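### 5. Perception at the shelf

The wrist camera runs on its own thread and publishes to the planner through a small message layer we call Plunineo. Earlier versions of the stack, built on the Zodier detector, assumed that every item stood upright on an opaque surface. That assumption failed as soon as we moved to shop-style display furniture, where the support is often transparent and the goods lie at an angle.

Clear acrylic gives two kinds of error. The depth map either passes straight through the rack and reports the tabletop, or it picks up a highlight on an edge and reports a thin wall with nothing behind it. We therefore stopped asking the depth map where the rack is. A segmentation network finds the items in the colour image, and a second step, Runov, fits a stepped support model to the item poses. The rack is inferred from what rests on it — its own surface is used only to break ties.

Figure 6 gives a wrist view over a typical layout. The Snickers bars and the box of shortbread lie in the clear tiered rack, while the foil packets are piled with their edges overlapping in a wicker basket. The two containers are handled by different branches of the planner.

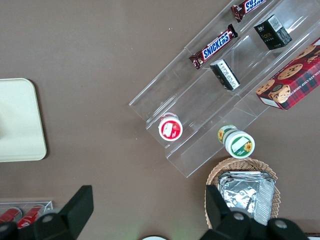
**Figure 6.** Wrist view with both gripper fingers visible at the bottom. Items rest in a transparent tiered rack, in a basket and beside them on the table.

One reader of an earlier draft objected that fitting the support from the items is circular: if a pose is wrong, the rack will be wrong too, and the planner will then trust both. The same reader asked why we did not simply load a model of the rack and register it once at start-up.

The first point is fair. Runov limits the damage by dropping any item whose pose disagrees with the fitted steps by more than 5 mm, then fitting again without it. With only one item left, the fit is refused and the arm moves to a new viewpoint. On the second point, registration works well until the rack is nudged, and in our runs it was nudged often. We kept it as a fallback.

The support model is refreshed at 20 Hz during approach and frozen once the fingers are within 50 mm of the target, where they hide too much of the view. Grasp planning uses the Zürcher sampler with its default weights, except that approach directions crossing a fitted wall are removed before scoring. For the basket there is no support model, and the planner takes the topmost segment with a free edge.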